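Kello Student Robotics Society
Minutes of the Ordinary Meeting held in April

Present: Nives Negri (Chair), Orlando Usuga (Secretary), Poppy Marsden (Project Lead, Hand Tracking), Seidu Sarpong (Equipment Officer), and members of the Saturday section.
Apologies: Ashley Clegg (Faculty Adviser).

The Chair called the meeting to order at 4:30 p.m.

1. Minutes of the previous meeting
The minutes were approved with one correction. Under item 5, "Plarkico entry form" should read "Plarkico entry fee." The form itself had already been submitted.

2. Matters arising
The Secretary reported that the room booking had been extended to the end of term. The key must still be returned to the front desk by 8 p.m. on each evening of use. The request for a second lockable cabinet remains with the department, and no reply has been received.

3. Budget
The Secretary presented the statement of account. The balance after payment of the Plarkico entry fee stands at $200. Mr. Sarpong requested up to $100 for replacement cables and chargers. Ms. Marsden asked whether part of this sum could be held back for printing the project poster. After discussion, it was agreed to approve the request in full and to meet the cost of the poster from next term's dues.
Motion to approve: Negri. Seconded: Marsden. Carried.

4. Plarkico student competition
The Chair reviewed the rules for the manipulation category. Each team is to submit a set of recorded demonstrations of everyday handling tasks, along with a written method and a working playback on the team's own arm. The judges will accept no more than 20 demonstrations per task. Members asked whether a demonstration containing a dropped object may be submitted. The Chair's reading is that it may, provided it is labeled as such, but the Secretary will write to the organizers for confirmation.
It was agreed that the society will enter three tasks: picking up and setting down a soft object, clearing a small table, and moving a bottle between two surfaces. A proposal to add a fourth task, folding a towel, was discussed at some length and put aside until the first three are complete.

5. Report of the Hand Tracking project
Ms. Marsden reported on the work of her group. Demonstrators wear a marker block on the back of each hand, and the position of each hand is worked out from the patterns on the block. The group has moved from flat marker cards to cubes, which keep at least one face toward the camera through most turns of the wrist. Losses still occur when one hand passes over the other, and demonstrators have been asked to avoid crossing their arms.
The soft object task has proved harder than expected. Padded items change shape when gripped, and two demonstrators seldom take hold in the same place. Mr. Sarpong suggested marking grip points with tape. Ms. Marsden preferred to leave the objects unmarked — the competition rules are silent on the matter — and to record more variation in its place. The meeting supported the second course.
The data format used by the Gruden group last year will be kept, so that the older playback scripts can be used without change.
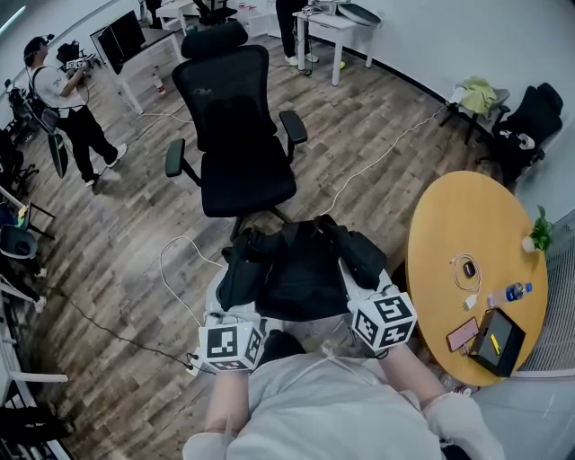 Soft object task, Hand Tracking project. The demonstrator wears a tracking cube on each hand and grips the edges of a padded item on a chair seat.

6. Equipment and room use
Mr. Sarpong reminded members that cables must be coiled and returned to the labeled box at the close of each session. Power leads crossing a walkway are to be taped down or rerouted. Drinks are to be kept off any surface that holds electronics. Bottles used as task objects must be empty or tightly capped.
The sign-out sheet was found to be incomplete for March. Members who borrowed chargers are asked to fill in the missing lines.

7. Other business
A member asked whether first-year students may act as demonstrators. The Chair confirmed that they may, after completing the short safety briefing.

Action items
Usuga: write to the Plarkico organizers regarding labeled drops.
Sarpong: purchase cables and chargers; update the sign-out sheet.
Marsden: circulate a recording schedule for the three tasks.
Negri: ask Ashley Clegg to follow up on the cabinet request.

The meeting adjourned at 5:50 p.m.
Minutes recorded by Orlando Usuga, Secretary.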